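How to Set Up Chips for a Home Poker Tournament

Most home games slow down for the same reason. People sit down, somebody asks how much a blue chip is worth, and half an hour later the first hand still hasn't been dealt. You can settle all of that before anyone arrives. Working out the chips takes less time than making the snacks, and once you have the numbers written down you can use them again for every game.

The steps are for a single-table tournament of no-limit hold'em, where everyone pays the same entry and starts with the same stack. Cash games work differently and are covered at the end.

Step 1: Decide how long you want to play

Pick a finish time first. If people come at 7:00 and need to leave by 11:00, plan for a game of three and a half hours. The length of the game depends mostly on two things, the size of the starting stacks compared to the blinds, and how often the blinds go up. More chips do not make a longer game if the blinds are bigger too.

Step 2: Give each color a value

Chips without printed numbers can be worth anything you like. Four values are enough for one table:

White: 25
Red: 100
Green: 500
Blue: 1,000

Keep a fifth color, if you have one, for 5,000. You will not need it at the start. It is useful late in the game when the small chips have been taken off the table.

Write the values on an index card and stand it where everyone can read it. Players who have been to other games may be used to different values for the same colors, so leave the card out all night.

Step 3: Build the starting stacks

A starting stack of 4,000 works well with opening blinds of 25 and 50. That is 80 big blinds, which gives people room to fold a few bad hands. Each player gets:

8 white (200)
8 red (800)
4 green (2,000)
1 blue (1,000)

The total is 21 chips per player. With six players you will need 48 white, 48 red, 24 green and 6 blue. Check this against what you own before you invite a seventh or eighth person. If you are short on white, give each player 4 white and 9 red instead, which comes to the same amount.

Count out the stacks ahead of time and put one at each seat. Leave the rest sorted by color so you can make change quickly.
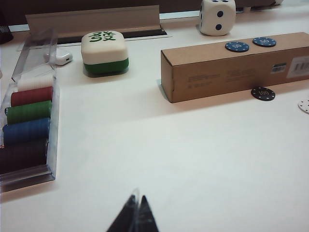

Chips kept in rows by color in a clear case.

Step 4: Write the blind schedule

Twenty-minute levels suit most home games. A schedule that fits the stacks above:

Level 1: 25/50
Level 2: 50/100
Level 3: 75/150
Level 4: 100/200
Break, 10 minutes
Level 5: 200/400
Level 6: 300/600
Level 7: 500/1,000
Level 8: 1,000/2,000

With six players there are 24,000 in chips on the table. At level 8 that is only 12 big blinds in total, so the game should end at that point or before it. If you have less time, cut the levels to fifteen minutes. Do not skip levels, as a sudden jump can knock out short stacks before they have a chance to play a hand.

Use a kitchen timer or a phone to keep time. New blinds start with the next hand dealt. A hand already in progress is played at the old blinds.

Step 5: Color up at the break

After level 4 the white chips are no longer needed. Trade them in at the break, four whites for one red. Most players will have a few left over. The simple way to handle these is to round up: anyone with one, two or three extra whites gets one red. It adds a small amount to the game and saves an argument.

Do the same with the reds after level 7, five for one green, if the game gets that far.

Step 6: Agree on payouts

Say how the money will be split before the first hand. For six players, 65 percent to first and 35 percent to second is common. With eight or more, pay third place as well. Returning the third-place player's entry fee is enough.

If you allow rebuys, set a cutoff. The end of level 3 is a good one. A rebuy gets a full starting stack, so put aside enough chips for at least two of them.

For cash games

In a cash game every chip stands for real money, so the values must match what people paid. For a quarter/fifty-cent game, use white for 25 cents, red for 1 dollar and green for 5 dollars. Players can buy more chips between hands and can leave whenever they want. The blinds stay the same all night. Have one person handle the bank, and write down every buy-in as it happens.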